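Unit 6: Keeping food cold
Household Management, evening section. Instructor: Yareli Nava

Read this before the lab session. Bring your own thermometer if you have one; the kit has enough for one per pair.

## 6.1 What a refrigerator does

A refrigerator moves heat from the inside of a box to the room outside it. In the common compressor type, a fluid called the refrigerant evaporates in tubes near the food compartment and takes up heat as it does so. The compressor squeezes the vapor, which raises its temperature, and the vapor then gives up its heat through the condenser, usually at the back or underneath. The liquid passes through a narrow tube, the pressure drops, and the cycle starts over.

Some small units have no compressor. They use a thermoelectric plate, which gets cold on one face and hot on the other when current flows through it. A fan carries the heat away from the hot face. These units are light and simple, but they cool only to a certain number of degrees below room temperature. In a hot room they may not get cold enough for milk or meat. Check the manual before storing either one.

## 6.2 Temperatures to remember

- Refrigerator compartment: 40 °F or below
- Freezer: 0 °F
- Range in which bacteria grow fastest: 40 °F to 140 °F

Perishable food should not stay out for more than two hours. If the air is hotter than 90 °F, the limit is one hour. Smell and appearance are poor guides, and many of the bacteria that cause illness change neither.

## 6.3 Loading

Cold air has to move around the food. Leave gaps between packages and keep the vents clear. Raw meat goes on the lowest shelf, in a tray with sides, so that drips do not reach anything else. Ready-to-eat food goes above it. The door is the warmest part of most refrigerators and suits condiments better than eggs.

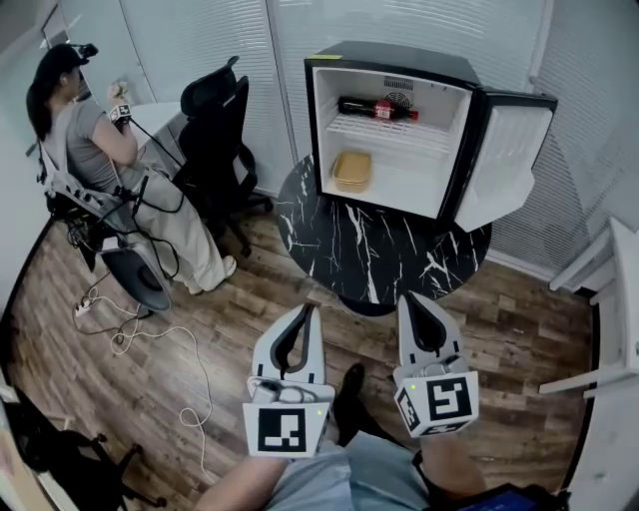
Fig. 6.1. Mini fridge with the door open: wire shelf above, basket on the floor of the compartment.

Small refrigerators need more care in loading than large ones. There is less cold mass inside, so each door opening has a larger effect, and one container of warm soup can raise the temperature of everything near it. Divide hot food into shallow containers first. It can go in while still warm, but a deep pot cools too slowly at the center.

## 6.4 Running cost

Energy use is given in kilowatt-hours (kWh) per year. To find the yearly cost, multiply by the price per kWh.

Worked problem. A compact unit uses 210 kWh per year. Electricity costs $0.15 per kWh.

210 × 0.15 = $31.50 per year

Placement changes the result. A unit in direct sun or next to an oven runs longer to hold the same temperature. Leave the clearance the manual asks for, and wipe the door gasket with soapy water when it gets sticky. To test the seal, close the door on a slip of paper and pull. If it slides out easily, the gasket may need cleaning or replacing.

## 6.5 Power outages

Keep the doors shut. An unopened refrigerator holds a safe temperature for four hours. A full freezer lasts 48 hours and a half-full one 24. Frozen food that still has ice crystals, or that reads 40 °F or below, can be refrozen, though the texture may suffer.

## Exercises

1. A unit uses 159 kWh per year. Find the yearly cost at $0.15 per kWh and at $0.22 per kWh.
2. Cooked rice was left out for an hour and a half in a kitchen at 88 °F. Can it still be refrigerated? Which limit applies?
3. Take three readings in your refrigerator at home: top shelf, bottom shelf, door. Put the thermometer in a glass of water and leave it overnight for each one.

Hand in exercise 3 on the lab sheet. Questions about the sheet go to Tymofii Romaniuk.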